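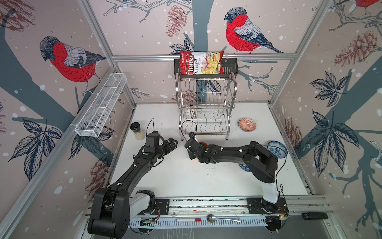

Small kitchen, week 3

Ok quick one, bus in 12 minutes. The new place in Luseswood has a kitchen you can cross in 2 steps. No dishwasher. Selma says I'll stop missing it by June. We'll see.

What's helped so far: washing up while the pasta boils. One pan dinners. Giving away mugs (Henrike took the ugly ones, bless her). Still too many mugs.

Also a proper steel dish rack, the kind with rubber feet. The old plastic one slid all over teh place and went slimy underneath. Never again. 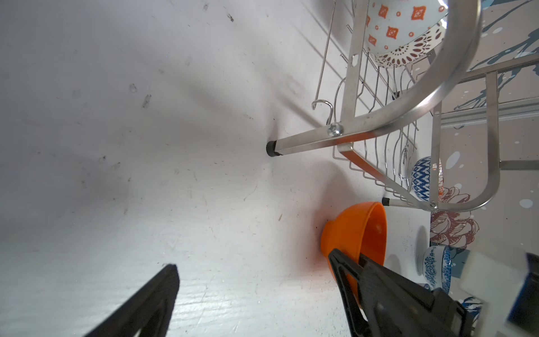 Things I still need

Hooks. A lid that fits the big pot. Somewhere to keep onions that isn't the windowsill. The shop on the Borkness road had jars for 99 cents and I only bought one, why.

Soup recipe next time, the lentil one, I know I promised it allready. Need to write down the amounts first. Ok running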